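Grutcombe Serviced Kitchens: Set-up Guide
Section 4. Moving and storing glass drinks equipment 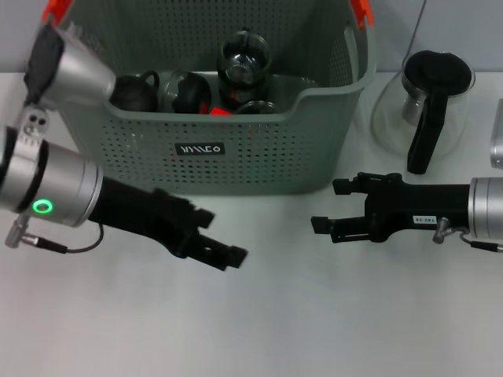

4.1 Scope

Section 4 covers the collection, carrying, washing and return of the tea and coffee glassware supplied with each Grutcombe kitchen. It applies to pitchers, carafes, jars, teapots and their lids. It does not apply to cups, plates or cutlery, which are covered in Section 5, or to the Birnasero coffee machine, which is covered in Section 7.

One basket is allocated to each kitchen. It is to be used for drinks equipment only. Do not use it for linen, cleaning products or waste.

4.2 Basket specification

Type: rigid plastic, perforated sides, two hand grips
Rated load: 2 kg
Greatest permitted washing temperature: 60 °C
Stock label: Prastetti store, shelf C

The rated load is for glass items. It is lower than the load the basket will physically bear and must not be exceeded on the grounds that the basket feels sound.

4.3 Before loading

1. Switch off the coffee machine and wait for the warming plate light to go out.

2. Empty all pitchers, carafes and teapots into the sink. Put loose leaves and coffee grounds in the food waste caddy.

3. Leave hot glass to stand on a dry cloth until it can be held comfortably in the bare hand.

CAUTION: Do not rinse hot glass under the cold tap. Sudden cooling can crack it, and the crack may not show until the item is next filled.

4. Inspect each rim and spout for chips. Put chipped items in the box marked Ateş under the sink and enter them on the breakage sheet. Chipped glass does not go in the basket.

5. Wipe the worktop. Set the basket down on a flat surface, at least one hand's width back from the front edge.

6. Check that both hand grips are firmly seated. If a grip turns or lifts, withdraw the basket and ask the Prastetti store for a replacement.

4.4 Loading

1. Fold one tea towel and lay it over the base of the basket.

2. Place tall items first. A tall pitcher stands upright towards the back, with its lid removed.

3. Place teapots against one end wall, handle facing upwards or towards the wall. The spout must not press against glass.

4. Fit jars and lidded cups into the space beside the teapot. Lids that screw or clip may be left on. Lids that only rest in place must be taken off and packed separately.

5. Lay loose lids flat in front of the pitcher. Where two lids are to be stacked, put a folded cloth between them.

6. Put small parts, such as strainers, seals and tags, into the mesh bag. Parts left loose tend to settle under the glass and are difficult to find again.

7. Lift the basket a short distance and set it down. If any item moves or knocks against another, repack with a second cloth.

Note: Long-handled coffee carafes are not packed in the basket. The handle projects over the rim and can catch on door frames. Carry the carafe on its own, with one hand on the handle and the other under the base.

Note: The pattern of loading given above was drawn up by Torunn Magnusson for the standard set. Kitchens holding additional pieces should make two trips. Do not build a second layer.

4.5 Carrying

1. Clear the route and prop open any self-closing door.

2. Grasp the basket by both grips. Keep it level and close to the body.

3. Do not carry by one grip or by the wall of the basket.

4. Do not carry the basket and a carafe at the same time.

5. On stairs, use the goods lift. If the lift is out of service, leave the basket in the kitchen and telephone extension 110.

WARNING: If the basket is dropped, do not reach into it. Put on the cut-resistant gloves kept with the first-aid box before removing any item, including items that look whole.

4.6 Washing

1. Unload in the reverse order: lids, jars, teapots, pitcher.

2. Wash glass by hand in warm water with a small amount of washing-up liquid. Use the long brush for tall pitchers. Do not force a hand inside.

3. For tea and coffee stains, fill the item with warm water, add one level measure of Prastetti descaling powder per 1,000 ml and leave until the stain loosens. Rinse three times.

4. Wash lids separately. Lift out removable seals and clean the groove with the small brush.

5. Stand pitchers and jars upside down on the rack. Leave lids off until all parts are fully dry.

6. Wash the basket itself once a week, or whenever tea or coffee has been spilt in it. Brush the perforations from the inside outwards. Do not use bleach on the grips.

CAUTION: Cordless kettle bases and coffee machine bases must not be put in water. Wipe with a damp cloth after unplugging at the wall.

4.7 Return to the kitchen

1. Match each lid to its vessel before putting it away. A lid that has to be pushed on belongs to a different vessel.

2. Place the carafe on the machine's plate with the handle facing outwards but not beyond the worktop edge.

3. Keep mains leads behind the equipment and clear of the carafe. A lead must not be looped round a handle.

4. Store the empty basket upside down on the lower shelf. Nothing is to be stored on top of it.

4.8 Faults and remedies

Glass cloudy after drying: hard water deposit. Repeat step 3 of 4.6, then dry by hand.

Lid loose on carafe: seal missing or fitted upside down. Check the mesh bag before ordering a new one.

Carafe handle loose: do not tighten. Withdraw the carafe and send it to the Prastetti store.

Basket rocks on a flat surface: base distorted, normally by washing above the permitted temperature. Replace.

Smell from teapot: stored with lid on while damp. Wash again and air overnight with the lid off.

4.9 Spares and enquiries

Orders for glass, lids and seals go to Riaan Radebe at the Prastetti store. Questions about the breakage sheet go to Ilze Krūmiņa. The allocation of equipment to kitchens is reviewed each August, and requests for extra pieces should reach the store before then.

Continue to Section 5, Crockery and cutlery.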